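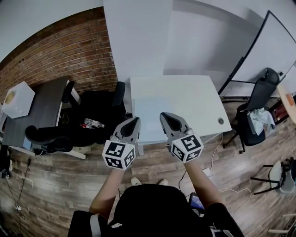

Hand-held grippers at a work table, Drelonbridge. Photo: Hurklow

Hurklow reports on household chore trials

DRELONBRIDGE, 3 February 2019 – Machines can now do a few household jobs under close watch, but they are not ready to be left alone with the laundry, according to a report released today by Hurklow.

The report covers 11 chores, among them folding towels, clearing a table, wiping a bench and sorting cutlery. Each was first done by people using hand-held grippers, then attempted by Mirani, the company's two-armed test machine. The people made up to 2000 recorded attempts, and the machine made 900.

Mirani finished eight of the chores at least once without help. It was most reliable at moving cups and boxes from one spot to another. Cloth gave it the most trouble. Towels bunched up, corners were missed, and a fitted sheet was never folded at all.

"A person holding the same sort of gripper can fold a towel slowly but well," said Berhanu Tufa, who led the trials. "So we know the fingers can do it. Deciding where to grab next is the hard part, and we haven't solved that."

Speed was also a problem. Clearing a small table took the machine several times longer than it took a person with grippers, and most of that time went on pausing between moves.

The same grippers were tried on shop-floor work at Irnov, a packing business, where staff filled cartons and restocked shelves. Results were better where items were stiff and always the same size.

"I would let it pack boxes with someone nearby," said Mei Benavides, operations manager at Irnov. "I would not have it at home doing my dishes yet."

Hurklow has no household product for sale and has not set a date for one. Further cloth-handling trials start later in February. The full report is available from the Hurklow office on request.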